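Nirby tenants told to wait till July for kitchen safety checks

Wall cupboards in 204 flats on the Nirby estate are to be checked after one came off its fixings in the early hours and landed on a worktop. Nobody hurt. Tenant was in bed.

The landlord, Gesilness Homes, wrote to every household this week. The letter says checks will start in July and be done block by block, starting with Birnov Court, where the cupboard fell. Tenants are asked to take heavy things out of the top shelves in the meantime - tins, casserole dishes, stacks of plates - and not to hang anything from the doors.

Not good enough, say a fair few of them.

Dragica Stan has lived on the third floor of Birnov Court since the kitchens were refitted. She heard the crash through the wall at ten to four in the morning and thought somebody had driven into the building.

"I went round in my dressing gown," she said. "Plates everywhere, and the cupboard lying on its face. If that had been tea time there'd have been a child stood there."

She has since emptied her own cupboards onto the living room floor. Her landlord has offered her two plastic crates.

The kitchens went in over one long winter, under a contract with fitters Szabó. All the flats were meant to get the same type of fixing, a metal rail screwed to the wall with the cupboards hooked on to it. Gesilness now says it can't be certain the rail was used in every flat. Some walls are solid brick, others are hollow partition, and the paperwork does not always say which fixing went where. 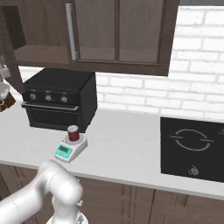
Dark wood wall cupboard with glass panes, over a white worktop.

Glass doors are part of the worry. They weigh more than plain ones and tenants on the upper floors have been complaining of doors dropping on there hinges for well over a year. Ermira Vlachou, who speaks for the Nirby tenants' group, said she had sent in 12 reports about sagging doors and had three answers.

"Each time it's a man with a screwdriver who tightens the hinge and goes," she said. "No one looks at what's holding the thing on the wall. That's what we kept asking for."

The group wants the checks brought forward and wants somebody from outside Gesilness to do them. It has also asked for the refit paperwork to be handed over. Gesilness said it would "consider" both requests, no date given.

A meeting in the community room was packed by 7 pm, people standing at the back and down the stairs. It got heated. One man wanted to know if he could take his cupboards down himself and stack them in the hall. Answer from the landlord's side was no, please don't, you may bring the lot down on yourself. He said he might do it anyway.

Stojan Kelmendi, repairs manager for Gesilness, told the room that one cupboard falling did not mean the rest would. The wall in that flat had been damp, he said, and the plaster behind the rail had gone soft. He would not be drawn on whether other flats had the same damp. Shouts of "come and look at mine" from several rows.

He did agree to one thing. Anyone who has seen a gap open up between the cupboard and the wall, or the top edge tipping forward, can ring the repairs line and get a visit within 3 working days. Those calls will jump the queue. Everyone else waits for there block's turn.

What to look for, from the sheet handed out on the night: a gap at the top you can get a coin into. Cracks in the plaster or the tile joints near the fixings. Doors that used to shut and now don't. Plaster dust on the worktop. If you see any of these, empty the cupboard, bottom shelf first if it is leaning, and keep children out from under it.

Lighter stuff can stay put, the sheet says. Packets, cereal, tea bags and so on.

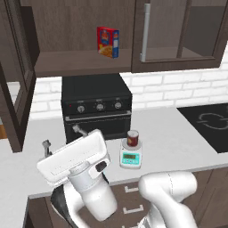 Gunārs Navickas wrote in to say the advice was fine for people with somewhere else to put things, but his flat has one base unit and the boiler is in it. He wanted to know where a family of five was meant to keep its pans until July. He also asked why rents had gone up in the same month as the letter came round, and whether there would be anything off for kitchens people could only half use.

We put both points to Gesilness. On rent, no reduction is planned. On storage, tenants can ask for crates, limit of two per household, from the estate office between 9 am and noon. Stocks were running low when we rang.

Szabó said it had not yet been sent a copy of the landlord's own report on the fallen cupboard and could not comment until it had. A spokeswoman added that the firm's work was signed off by the landlord at the time, flat by flat.

Not all of Nirby is up in arms. Lejla Dumitrescu, in one of the low blocks by the bus turn, said hers were "solid as anything" and she would be sorry to lose them if it came to ripping them out. Her late mother picked the colour when tenants were given the choice. She does want the draught under the sink seen to while they're there, and has been asking since before the refitt.

Councillors have asked Gesilness for a written update before the summer break. The tenants' group meets again in the community room next month, 7 pm start, and says to come early if you want a chair. Bring photos of any cracks, with your flat number wrote on the back.
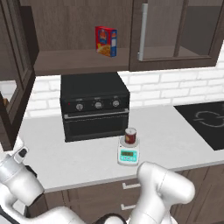

Issue 204 - page 7

Repairs line: the number is on the back of your rent card. Choose option 3 for kitchens. Out of hours calls go to the main desk, who have been told about the cupboard checks and should log it as urgent if you mention a gap or a lean. Take the reference number down. Several readers say they were not given one and had to ring back.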